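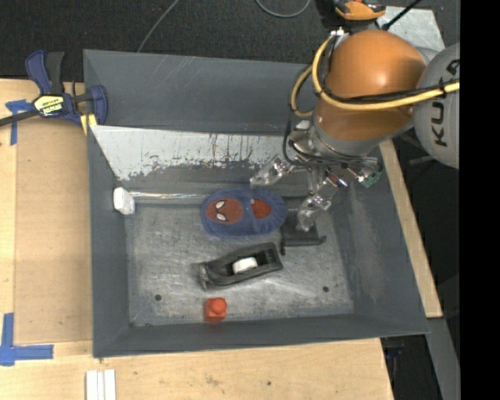
Bin-picking cell: checks before and during a collection run

Fuvia grasping study, second round, October. Please work down the list in order and leave your comments under the item, however small they seem. Past comments have been kept where they may help the next person.

1. Bin clamp

Pull gently on the rim at the clamped side. The bin should not slide or rock.

Comment: Firm. I gave the handle another half turn all the same, as I always do. In the first round we lost the better part of an afternoon to a bin that had crept a few millimetres, and every grasp after that landed slightly short. If you do have to loosen the clamp, please run the corner touch routine again before you carry on, even if you are quite sure the bin went back to the same spot.

Result: pass

2. Tape marks on the board

All blue tape flat, no lifted corners.

Comment: Pass, though I should like us to replace it before the next long run. A fresh roll is in the drawer under the Warex terminal.

Result: pass

3. Bin surfaces

Run a gloved hand over the walls and floor. Feel for burrs, especially where the coating has gone.

Comment: The sloping wall at the back has worn badly along its lower edge, with chips and streaks where the pale surface has come away. It feels rough to the glove but there is nothing sharp enough to catch. I have thought about repainting it and would rather we didn't in the middle of the study, as the depth readings would change and we could no longer compare this round with the last. Brush out any flakes you find. The floor is scuffed and scratched, which does no harm at all.

Result: pass, keep watching

4. Arm cables

Check the yellow cables and the black ones with the arm at rest, then again at each end of its reach, at slow speed.

Comment: No rubbing and no tight bends. The yellow loop that bows out on the left side of the arm looks alarming the first time you see it, but it needs that slack when the wrist turns over. Please don't tie it back! The thin black cable by the wrist does want looking at every time, as it hangs down towards the fingers.

Result: pass

5. Gripper fingers

Open and close ten times with nothing in the grip. Wipe the clear tips with a dry cloth.

Comment: All three fingers moved freely. Tips wiped and no cracks found. The Mahmoud grasp planner assumes clean tips when it works out how much a finger may slip, so a greasy one spoils the numbers long before it spoils the grip.

Result: pass

6. Objects in the bin

Mixed set, soft and hard together, nothing broken, nothing with a loose part that could jam a finger.

Comment: The blue fabric case with the red mask patches is still my favourite test item, because it gives under the fingers and the planner has to make up its mind again halfway through. The flat black object is the hardest of the lot and I would expect most of the misses there. One query: the long black holder has a small white piece sitting in its opening. Please decide whether it counts as one object or two and write that in the run log, so that we all score it the same way.

Result: pass, with the query above

7. Stop buttons and standing area

Press both stops in turn during a slow move. Nobody's hands over the bin until the light is steady.

Comment: Both stopped the arm at once. Reset took 34 seconds, a little longer than I would like.

Result: pass

8. Logging

Confirm that the Brovemen recorder is writing and that the attempt counter agrees with it.

Comment: Counter and recorder both stood at 2,749 attempts, of which 1,816 are scored as clean lifts. Please stop after every 100 attempts and go back through items 1, 4 and 5.

Result: pass

Still to do: new blue tape, and an answer on the white piece.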